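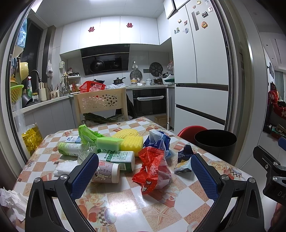 Lighting Controls Should Be Commissioned Twice

13 Oct 2025

The usual practice in warehouse retrofits is to set occupancy sensors and dimming levels on the day the fixtures are energized, sign the acceptance form and leave. It is our view at Wumbei that this practice wastes much of what the owner has paid for.

Consider the Rorkevari distribution building, where 2,626 fixtures were replaced in February. The sensors were tuned while nearly 9 aisles stood without stock. Once the racks were filled, the delay times no longer matched the traffic, and staff at the Wesari end of the building began asking for the controls to be overridden. Overrides of this kind are seldom reversed - they become the normal setting, and the fixtures burn at full output through the night shift.

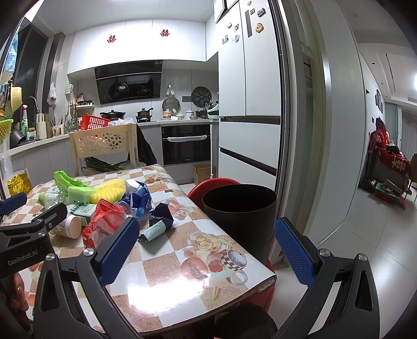 When should the second visit take place?

Three months after occupancy, when shift patterns have settled and the control system has collected enough data to guide the changes.

Contractors object that a return visit adds cost to a bid that is already tight. The objection is fair, and the remedy lies with the owner, who should write both visits into the specification so that every bidder prices them. The Feven contract was let on those terms, and two bidders accepted them without comment. Utilities that pay rebates on networked controls should also hold back part of the payment until the second report is filed.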